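Manolis Rallis is out of the Wostska squad for the rest of August after hurting his hamstring in the nets, the club said this morning. The opener pulled up while running between the wickets and took no further part in the session.

Bad timing. Rallis made 100 exactly against Flirketti in his last innings, his first hundred of the summer, and had been batting better than at any point since he joined. He now has 2217 runs for Wostska in all formats, more than anyone else in the current side.

The club statement was short. A scan has shown a small tear, no surgery needed, rehab starts straight away. He'll miss 3 matches at least, including the home game with Erketti and the trip to Kalogeropoulos Park, where he got a pair last year and was reportedly keen to put that right.

"I felt it go on the second run and knew I was in trouble," Rallis said. "Gutted, but it could of been worse. The physio says rest, so I'll rest. I'm not very good at it."

Feet up at home for now, then light jogging, then back in the nets if all goes well. No batting at all until the physio is happy. He has been told not to travel with the team.
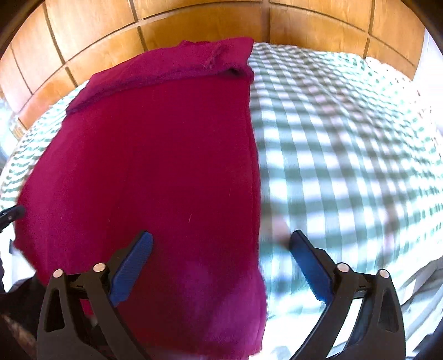

Who opens against Erketti in his place? Most likely the wicketkeeper, who did the job 2 seasons ago and has been facing the new ball in practice all week.

The other choice is to move the number three up and bring in a youngster from the second team, but the coach did not sound sold on it when asked after training. "We'll look at the pitch first," he said. Pitch has been slow and low all month, so an extra spinner is also being talked about, which would leave the batting a bit thin.

Wostska sit just behind Flirketti in the table with a game in hand. A win over Erketti would put them top, at least overnight. Lose it and they could slip down to fourth, depending on what happens elsewere.

Erketti have their own worries. Their left-arm quick missed the last match with a sore back and is rated doubtful, and the captain bowled only a couple of overs before going off for treatment. They still won it fairly easily - chasing a low total on a flat one, mind.

Rallis keeps the vice-captaincy while he is away. Someone will stand in on matchdays, name to be confirmed at the toss. His contract runs to the end of next season and the club say the injury changes nothing on that front.

Start is 11am, gates open an hour before. Roughly half the seats in the main stand have gone already, the rest will be on sale at the ground. Squad to be named tomorow evening.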